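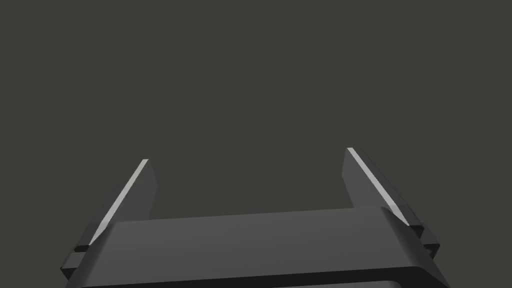
Save files in Plarnen 13: slots or autosave only?

Last updated: Thursday, May 11, 2023

dalisay_fan
The new build drops manual save slots. You get one rolling autosave per world and it writes every 4 minutes. I had 252 hours in my January world and used the slots all the time to test bridge layouts. Is there a setting I've missed?

Imetti
No setting. Wilfredo Lacson wrote in the patch notes that slots were corrupting worlds with more than 169 moving parts. I'd take losing slots over losing a world.

jimodau
I never had a corrupted save and my worlds are bigger than that. They could have left slots in with a warning.

Imetti
I had two go bad, both after loading an older slot over a newer one.

jimodau
Then fix the loading. Taking the whole menu out is lazy.

harl_k
You can copy the world folder by hand. Close the game first or the copy may be missing the last autosave. Rename the copy and it shows up in the list as a separate world.

dalisay_fan
Tried that, the copy loads. The bridge is there but all my part colours went back to default. Is that the same for you?

harl_k
Yes, colours are kept in the profile folder. Copy the palette file as well and give it the same name as the new world.

jimodau
So seven steps for what used to be one button.

dalisay_fan
Colours are back, thanks. I'd still like the slots.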